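Notebook, kitting cell
1 January 2026

Continuing from the November entry on Plinia (the part-picking policy). Building is quiet, so both arms are available and the network is not being hammered by anyone else's training job. Goal for this session: decide whether the wrist view is worth keeping as an input for bin selection, or only for the final approach.

Task as before. Bins of parts around a metal tray with a paper liner, one of each kind goes in the tray: solenoid-type part, round red board, twisted pair, wire harness. Order is free. Policy picks the next kind, then the bin, then the grasp. Two wiring kinds are still the hard part and the boards are still the easy part.

Background for whoever reads this after me. The November runs used all views for everything. The policy would start toward a bin, the wrist view would fill with yellow, and it would change its mind about which bin it was over. From the wrist every bin looks alike until parts come into view. Otitz (the older planner) never had this trouble as it only used the fixed views, but its grasps on small parts were poor.

Change under test: gate the wrist view. Fixed views only until the gripper is below a set height over the bin, then wrist view on. Called the gated variant below. Ungated is the November checkpoint, retrained on the same episodes so the comparison is fair.

Data: 1003 episodes recorded. Three dropped for missing wrist frames, leaving 1000. Same split for both variants. Same seed.

Results, correct bin on first approach:
Ungated 67 percent
Gated 70 percent

Not much. I would not claim a difference on this alone. The failures moved, though. Ungated errors are mostly late: the arm is already over the bin and pulls out again. Gated errors are mostly early, wrong bin from the start, and the arm then commits to it. For cycle time the second is worse per error. For the log it is easier to diagnose.

Grasp success after reaching the right bin did not change in any way I can see in the traces. Boards fine. Solenoids fine when the leads lie clear of the body, less so when a lead loops over it. Harnesses: the policy likes to close on the thick part of the bundle and brings neighbors along. Same behavior in both variants, so gating is not the cause.

Glare. The bins are glossy and the overhead lights reflect off the floor of each one. In the wrist view the reflections can be brighter than anything else in the picture. I masked them by hand in a handful of stored frames and reran the selection head offline. The choice flipped in several of the late-error cases. That supports gating, or matte bins, or both. Matte liners would be the cheap fix but would change the background color for every recorded episode, and I do not want to re-record.

Occlusion. This is the part I had underrated. The fixed views lose bins behind the arm. When the arm is stretched over one side, the bins under it are partly hidden, and the gated policy has nothing else to look at. The early wrong-bin errors cluster there. Moving a camera helps one side and hurts the other. A short history of past frames ought to do more, given that the bins do not move during an episode.

Fagundes (the logging tool) still writes the gate state one step late. Corrected in the analysis script, not in the tool. Do not trust the raw gate column.

Calibration of the fixed views was checked before the runs, within limits, no change made. Gripper pads left as they were. Tulia, the simulator side, is not affected by any of this: its bins have no reflections at all, which probably explains why the late errors never showed up there.

To do:
- add frame history to the selection head, keep the gate
- sweep gate height, one value is not enough to conclude anything
- render glossy bins in Tulia and see if late errors appear
- separate metric for harness grasps that bring more than one
- fix the gate column in Fagundes
- ask whether matte bins of the same color can be had

Open question: whether the gate should be on height at all, or on whether a part is in view. Height is simple and I can read it off the arm. Part in view needs a detector, and the detector would suffer from the same reflections. Leaving it on height until the sweep is done.
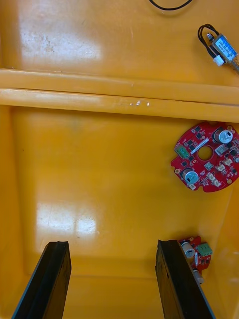
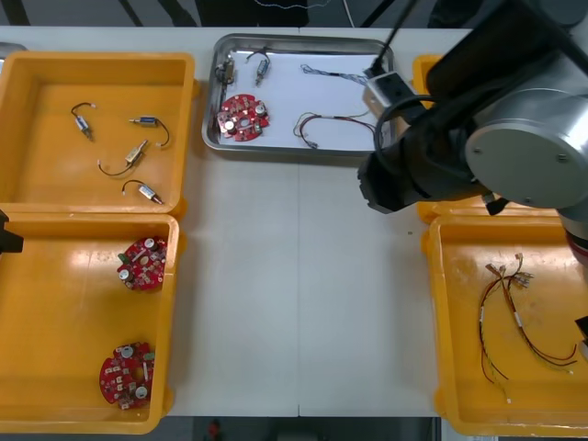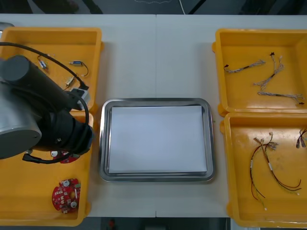
First: wrist view, gripper over a bin with red boards. Second and third: fixed views of the table, an arm over part of the bins in each.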